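4.2 Surface wear and perceived age

The second part of the study dealt with how people judge the age of a table from its top alone. Earlier work on furniture appraisal has mostly used whole pieces, where the legs, joints and hardware give the age away. Mizuno and Yagi argued that the top carries most of the information a buyer uses, but their test set mixed real wear with applied finishes and the two could not be separated afterward. We kept them apart.

A total of 279 people took part. Of these, 246 finished both sessions and are included in the analysis below. Each person rated a set of table surfaces on two scales, one for age and one for how much the table had been used. The scales were shown on separate pages so that a rating on one would not be copied to the other. Viewing time was not limited. Raters could go back and change an answer until the end of a session, and the last answer given was the one kept.

The surfaces varied in base color, grain contrast, and the size and spread of the worn patches. Base color was held to a narrow range of mid-browns, as pilot raters had treated very dark tops as old no matter what else was changed. Figure 3 shows a worn brown top of the general type discussed here.
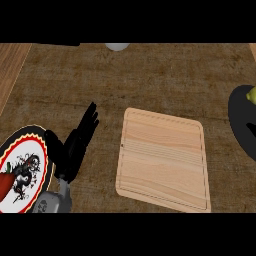 Figure 3. Rendered tabletop with a mottled brown surface, darker smudges and lighter scuffed patches. Faint grain lines are visible.

Scuffing had a clear effect on the use scale and a weaker one on the age scale. Raters gave higher use scores when the light patches were spread over several places than when the same total area was put in one spot. A single large patch was often read as damage - a spill, a hot dish, a bad repair - and several raters wrote this in the comment box. Dark smudges worked the other way. They raised the age score but did little to the use score, and the effect was the same for spread and grouped layouts.

Grain contrast mattered less than we expected. Kudo reported that strong grain makes a surface look newer, and we found the same direction, but the difference went away once base color was entered into the model. It is possible that the earlier result came from the light woods in that set, where strong grain and pale color went together.

Agreement between raters was higher for use than for age. We take this to mean that people share a rule for reading wear but not one for turning wear into years. Raters who said they had bought used furniture before (241 of the final group) did not agree with each other any more closely on age than the full group did. Shukla and Carvalho found a similar gap for wooden floors in their Rocha survey and put it down to differences in household habits, such as how often a floor is waxed. Our data cannot settle that point, and the group without buying experience was too small for a useful comparison.

Edge wear was not varied. It is known to be a strong cue in person, where the hand as well as the eye is involved, and it is taken up in Section 5 together with the results for painted tops.

3 comments
Share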